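The Blue-Green Cup

My aunt left me a cup. Not the house on Prulari Street, not the boat – a cup! It came in a box with 300 pages of recipes and a note that said, keep it on a white table, dear, it sulks on wood. So I bought a white table.
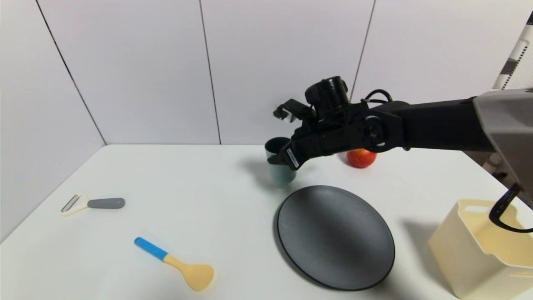 The cup in its new home, with the company it got later.

For 6 days it behaved itself. Then I started hearing it at night, a small hum, like somebody looking for the start of a song. I figured it was lonely (you'd be too, all by yourself against a blank wall), so I brought it company. An apple, the big dark plate, my peeler, the rice paddle with the blue handle, even the cream basket. I laid it all out and waited.

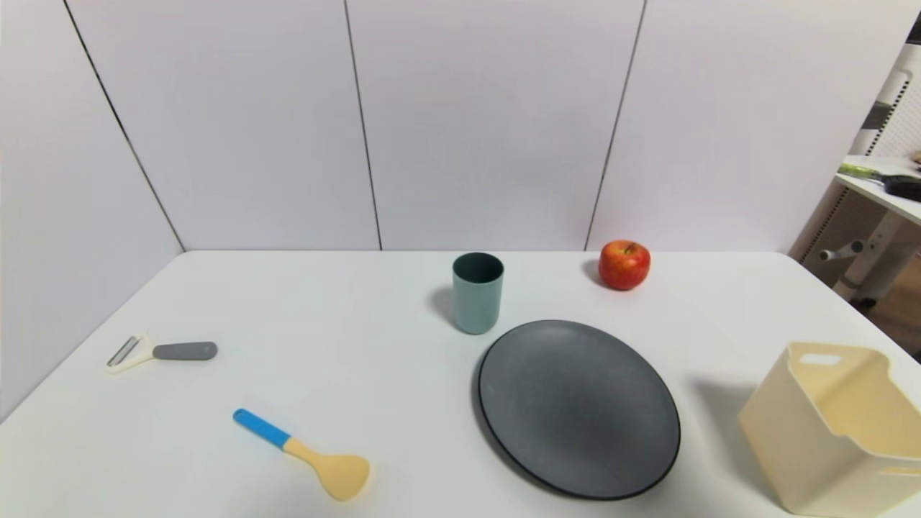 Aarne Rissanen told me over the phone that a cup like that never hums for company, it hums because it wants to be drunk from, and had I even once made tea in it?

I had not. I'd been treating it like a museum piece, and my aunt drank out of everything, jam jars included. I went to put the kettle on and looked back at the peeler and the paddle, lying there like guests who came too early.

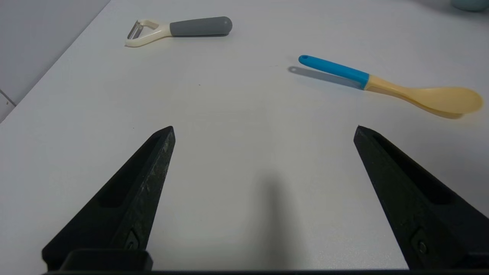
I told them all to stay. Then I cut up the apple, filled the cup to the brim, and the humming stopped right in the middle of a note.

More stories
Nine Keys for Odora
The Ferry to Dedano
Mrs. Mwakyusa's Umbrella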